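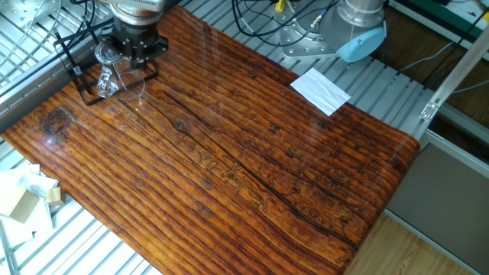 ## Getting rid of white rings on a finished table

A pale, cloudy ring usually means moisture is trapped in the finish. A dark ring has gone into the wood itself and needs sanding, so stop here if yours is dark.

You will need a hair dryer, two cotton cloths, plain mineral oil and paste wax.

1. Wipe the spot with a barely damp cloth and dry it.
2. Set the dryer on low and keep it moving, four inches from the surface. Check every minute.
3. If a mark remains, rub in a few drops of mineral oil along the grain. Leave it overnight.
4. Wipe off the oil, then apply a thin coat of wax. Buff after 25 minutes.

Don't use 400-grit paper on a veneer unless you know how thick the finish is.

Shellac softens with heat. On older pieces, try the oil first.

Pavithra Nair, updated 2026-07-09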